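The dishwasher died in December, which is when all appliances choose to die, and I have been washing dishes by hand ever since. It's a Canix. The repair guy from the Planham store quoted me $367 to look at the pump and then, presumably, sigh. I said I'd think about it. I am still thinking about it.

I grew up without a dishwasher, so I assumed this would come back to me like riding a bike. It did, in the sense that I was never good at riding a bike either.

First discovery: bowls. I own a lot of bowls. I don't remember buying them. A dishwasher hides this from you, because you can use a new bowl for every cracker and the machine just takes them in. Once you are the machine, you start making rules. One bowl for cereal, rinse it, same bowl for soup. I got as far as eating a peach over the sink like a raccoon.

Second discovery: the order matters, and my mother was right about it. Glasses first while the water is clean, then silverware, then plates and bowls, then anything that had cheese on it, which goes last and gets spoken to. I spent two weeks doing it in whatever order things were piled and wondered why my glasses looked like they'd been stored in a gravy boat.

Third thing, less a discovery than a grudge: the dish rack. I bought one on Carroll Street for 9 dollars and it holds four plates if you're careful and zero bowls under any circumstances. Bowls go in at an angle, look fine, and then slide down in the night with a noise like a burglar. I now dry them with a towel and put them straight back in the cabinet – a sentence I'd have found unbearable a year ago.

Soap. I tried the fancy concentrate from Skekonton that everybody at work recommends. It smells like a very expensive hedge. It also needs about half as much as you think, and if you use as much as you think you'll be rinsing until bedtime. I'm back to the cheap stuff, which at least has the decency to be weak.

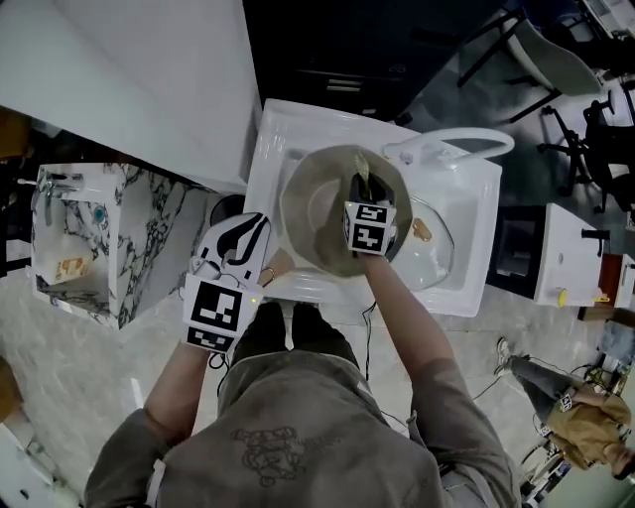 *– the management, Slow Drain*

Glass bowls are their own category. They look clean when they aren't and dirty when they are, and they vanish under suds until your knuckles find them. I try not to put them in with anything heavier. The brown ones I trust more, partly because they're the color of most of what I cook.

Also, take your rings off and put them somewhere with a wall around it. The rim of a sink is not that place, though it's where everybody puts them. I have had the trap under my old sink apart for an earring and I don't recommend the experience or the smell.

As for the Canix, it's currently storing cookie sheets and a roasting pan, and it's pretty good at it. I may get the pump looked at in the spring. Or I'll get a better rack.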